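Small Kitchens, Shared Tables
Handout for Session 4: Appliances on the Tabletop
Stustside Evening Classes, Home and Household course
Updated March 2, 2025

Welcome back! Last session was all cupboards and drawers, and I promised you something livelier. Tonight we get to the part of the course I look forward to most, the small electric appliance that has no counter to live on and ends up on the table where you eat. If you rent a studio, share a dorm kitchen or live in one of the older walk-ups on the Rodrigues side of the river, you know this arrangement already. It can work beautifully.

Bring your floor sketch from Session 2. If you lost it, a new one on the back of an envelope is fine, as long as it shows your outlets.

1. Why tables are different from counters

A counter is deep, straight and pushed against a wall. The outlets are usually above it, and the back edge is a natural parking line. A table has people on several sides of it, legs underneath, and cords that may have to cross open air to reach the wall. A round table is the most interesting case of all. It has no back edge and no corners, so a square appliance set near the rim always leaves a curved sliver of tabletop that is too small for anything but crumbs.

People tend to fight this by buying a bigger table. Please don't, at least not before you've tried the exercise in section 5. One couple in the September group were ready to get rid of a lovely round pedestal table from Gometti, the secondhand place, and all it needed was to have everything on it shifted toward the wall side.

2. The three zones

We use three words in this course and I'd like you to use them in your worksheets too.

Parking zone: the arc of the table closest to the wall and the outlet. Appliances stay here between uses.

Working zone: the stretch in front of the parking zone, where you butter, slice, pour and plate. Keep it clear when you're done, even if it means carrying one jar back to the fridge.

Sitting zone: where the chair goes. No cords pass through it, ever, above the table or under it.

On a small round table the working zone and the sitting zone overlap. That's all right. You are usually the same person, standing up first and sitting down second.

3. Toasters and small ovens

These are the two appliances people most often keep on a table, and they behave very differently. A pop-up toaster opens at the top, so the air above it must be free — no shelf, no curtain, no hanging basket of onions. A small oven opens at the front and needs room for the door, plus room for your hands and a tray coming out. Leave space at the back and sides of both, and check the manual for the clearance it asks for. If the manual is long gone, most makers put them online.

Look at the controls before you decide which way anything faces. Levers, dials and timers should point at the person using them. It sounds obvious, and yet I've visited so many kitchens where you have to lean over a hot toaster to turn the knob!

Cords next. Run each one away from you, toward the wall, and don't let it lie across the top of its neighbor. A cord that passes behind a toaster should lie flat and never touch the hot sides.

A word on power, because somebody always asks. Heating appliances draw a lot. The little two-slot toaster I use for the class demonstration is rated at 640 watts, and a larger one plus an oven on the same outlet can trip a breaker in an old building. Find the rating plate on each of yours (usually underneath or on the back), write the numbers down, and run them one at a time if you're unsure. Plug them straight into the wall. Extension cords are for lamps.

4. A table to look at together

Take a minute with the photo before you read my notes underneath the heading. Start at the far edge with the cream-white SUPOR toaster, then find the big black appliance with its two knobs and tinted door, and the water bottle with the red label. Sketch the zones as you see them, and mark one thing you would keep and one you would move.
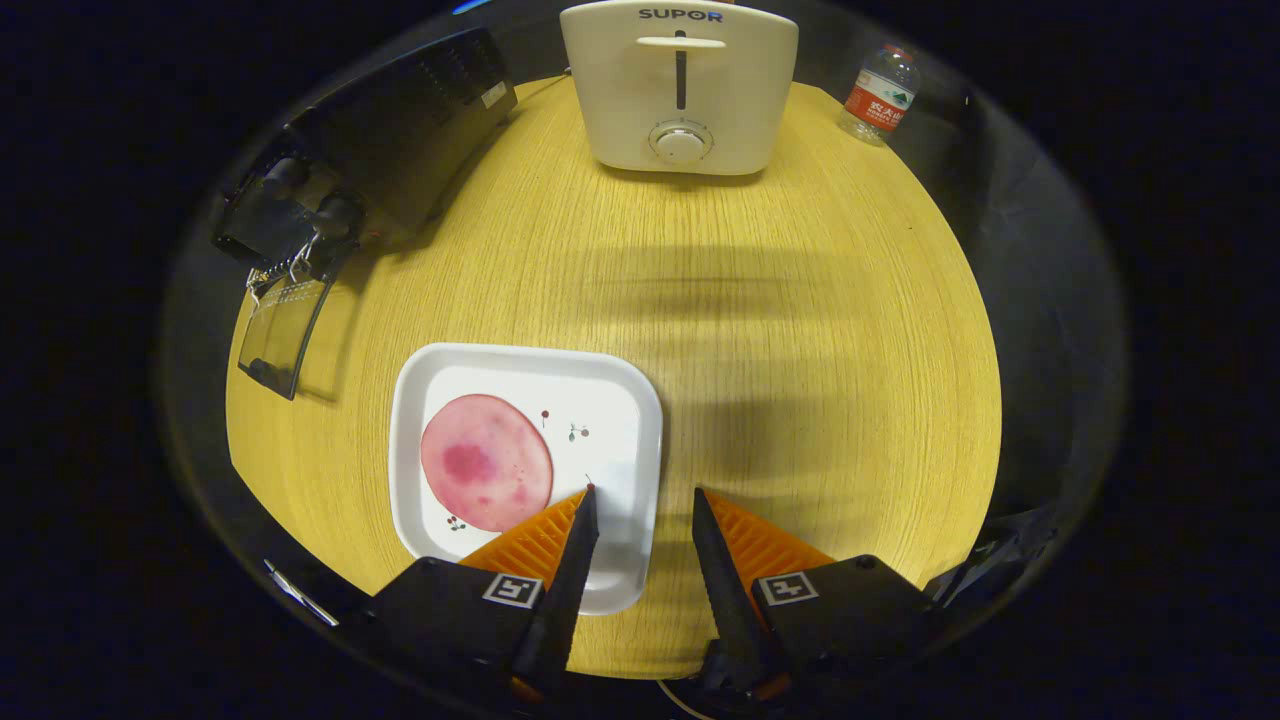

4a. Notes for discussion

What I love about this layout is how much wood is left! With the toaster at the far edge, there's a good stretch of tabletop for a plate and a cutting board. The black appliance sits at an angle. On a round table that can be a smart choice, and I'd like us to argue about it. Does the angle help a person reach the knobs, or does it eat into the working zone?

I would give the bottle a new home. Drinks next to a toaster are a habit worth breaking, even with the cap on. And do look at the black cord running toward the rear of the toaster. Where would you want it to go on your own table?

5. Exercise for next time

You'll need your own table, masking tape and 20 quiet minutes.

Take everything off and wipe the surface down.

Tape the line between the parking zone and the working zone.

Put back only the appliances you used in the past week.

Open every door and press every lever with the plugs out, and see what bumps into what.

Sit down with a dinner plate and a glass. If your elbow touches an appliance, move the tape and try again.

Live with it for a few days before you peel the tape off.

6. Reading and supplies

Lollex Household Notes, pages 37 to 41, on cords and outlets. The library copy is from 2000, so skip the price list. Masking tape and spare worksheets are in Room 278, on the shelf by the door. Bring your finished sketch to Session 5, when we move on to kettles and rice cookers, and steam!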